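Okness Brings Offline Delivery to Its Messaging Client

Okness has released a new version of its workplace messaging client for organizations whose staff spend much of the day away from a reliable connection. The release went to pilot customers in August and is now open to all accounts on the standard and extended plans. It replaces the synchronization engine that had been in place from the first public version of the product.

The client is used mainly by maintenance crews, delivery drivers and home care staff, who read and write messages on phones supplied by their employers. Many of these phones are several years old, with little free storage, and the earlier engine handled them poorly. When a connection dropped in the middle of an exchange, the client would request the full conversation again on reconnecting. Users in basements, tunnels and rural districts reported long waits, duplicate messages and, in a small number of cases, drafts that disappeared.

Under the new engine, every message is written first to a queue on the device and is marked as pending until the server confirms it. The queue holds up to 3,000 messages, including short form entries and location check-ins. When the connection returns, the client sends only what the server lacks, beginning with messages the user has flagged as urgent. Photographs and documents follow once all text has been delivered.

"Our customers asked for a client that behaves the same way in a parking garage as it does at a desk," said Theresia Hofstetter, head of product at Okness. "The old engine was designed for office networks, and we had extended it as far as it would go. A replacement was the responsible choice."

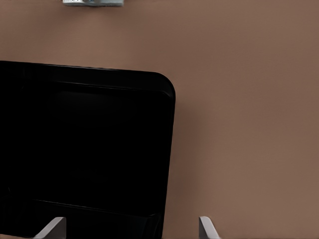

Simulated view, black container on a tan-brown surface.

The pilot ran with 13 customer organizations and 161 enrolled devices. Participants were asked to use the client as they normally would and to submit a short report at the end of each shift. According to Macario Salinas, who coordinated the pilot, most of the reports in the opening weeks concerned the pending marker, a small clock symbol that some users took to mean that a message had been scheduled for later. The symbol has been replaced with the word "Waiting" in the final release, and the message changes to "Sent" on confirmation.

A second change arose from reports about group conversations. Where several members of a crew had been offline at the same time, their messages could appear in a different order on each phone. The client now sorts messages by the time at which they were written and places a thin divider above any that arrived late. Supervisors who prefer the order of arrival can select it in the conversation settings – the choice applies only to their own device.

Support for Older Devices

The installation package has been reduced in size, and the client no longer requires a separate download for each interface language. Kwabena Appiah, who leads the mobile engineering group, noted that the team removed two third-party libraries and rewrote the screen for conversation lists. Scrolling through long lists is now handled in small portions, so that older phones are not required to hold the full list in memory.

Attachments larger than the limit set by an administrator are stored on the server and shown in the conversation as a file name with a download option. The default limit can be changed for the whole organization or for individual teams. Administrators who set a custom limit in the previous version will find that it has been carried over.

Integration with Brumovex

Customers who use the Brumovex scheduling platform may continue to receive shift notices within the messaging client. The connector has been updated to work with the offline queue, and a notice that has been accepted by an employee without a connection will be recorded in Brumovex with the time of acceptance and the time of delivery. Both times appear in the exported report. The earlier connector will remain available to customers who have not yet moved to the new version, though it will receive security corrections only.

Giorgia Colombo, operations manager at Buzatu, one of the pilot customers, said that the additional time field had already settled several questions about late confirmations. "We had been relying on phone calls to establish who had seen a notice and when," she said. "The report gives our planners the same information without the calls."

Availability

The update is offered through the usual application stores and through the Okness administration console. Organizations with more than 200 devices are advised to install it in stages and to contact their account representative before beginning. An introductory session for administrators, led by Surachet Phetsri of the customer training group, will be held online on Thursday at 10 a.m. Registration is open from the console, under Training, and a recording will be posted there afterward.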